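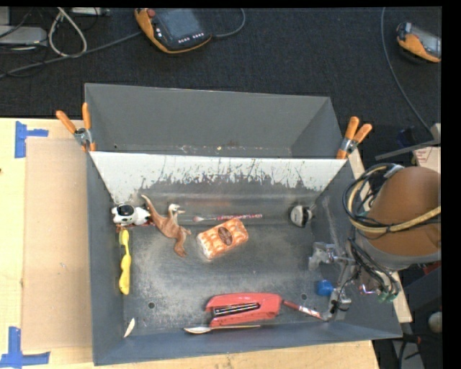 Robot Teachers Wanted (Casual, Paid, No Experience Needed)

Dreltero is looking for people to join Merrick, our teaching project for robot arms. You'll guide an arm through everyday handling jobs by remote control, over and over, and the recordings of what you do become the lessons our software learns from. If you've ever lost an afternoon to a claw machine, or you're the one in the family who can get the ring out of the sink drain, please read on!

We're filling 32 places for the July intake.

What you'll be doing

Most of your time will go into bin work. You sit at the controls, look over a metal bin with a mixed bunch of things in it, pick a target and bring the gripper down to it. One round it might be a toy dinosaur, the next a spoon lying flat along the wall, and that spoon is a lot harder than you'd think. Thin things hug the floor. Long things swing. Packages slide away just as the fingers close. Working out your own way around all that is the fun part, and it's exactly the know-how we want to capture.

A divider runs across the bin, clamped at both ends. On sorting days you'll lift things over it from the front side to the back. On other days the divider stays put and you'll be asked to turn an item, line it up with a wall, or fish it out from under something else.

You'll also do some hand guiding, where you take hold of the arm and walk it through a movement yourself. People tend to have a favourite of the two methods by the end of their first shift. You'll get a fair go at both.

After each attempt you mark it as a clean pick, a fumble or a miss. Fumbles are welcome. A recording where you slip, back off and try again from a better angle is worth a great deal to us, so please don't throw those away or feel bad about them.

Who we'd love to hear from

You need to be 18 or over, able to sit and concentrate for a shift with breaks, and comfortable using both hands. Good close-up vision matters (glasses and contacts are fine). You should be happy doing the same small job many times with care, and willing to speak up when something doesn't feel right.

You don't need a degree, a technical background or any programming. We've had great results from people who sew, fix bikes, ice cakes, play in bands and build model boats. Left-handers, we'd like more of you, as our recordings so far lean heavily to the right.

If you use a mobility aid or need the desk set up a particular way, tell us when you apply and we'll sort it out before you come in.

Hours and training

Shifts are 5 hours, including a paid meal break and shorter breaks whenever your hands or eyes want one. You choose two shifts a week, and you can swap with others in your group if something comes up. Your first two shifts are paid training. You'll learn the controls on Gredeck, our practice program, and then move across to a real arm with a trainer beside you.

Safety comes first on the floor. You'll be shown how to stop the arm before you're shown how to start it, and anyone in the room can call a stop at any time without having to explain why. Closed shoes are a must. Long hair gets tied back, and lanyards and dangly bracelets go in your locker.

What's recorded

We record the arm's movements, your control inputs and video of the work area. Your face and voice aren't part of the lessons. The recordings are stored in Mirno, our data library, under a number in place of your name. You'll get the full consent form to read at home before you agree to anything.

How to apply

Send us a short note through the form on our careers page. Skip the formal cover letter. We'd much prefer to hear about something fiddly you're good at, how you learned it, and how you'd teach it to a friend. Add the times of day that suit you and the best way to reach you.

If it looks like a match, we'll invite you in for a paid tryout on the arm. You'll have a turn at the controls, meet the crew and ask us whatever you like. Everyone who applies will get a reply, including those we can't place in this intake, and you're welcome to stay on our list for the next one.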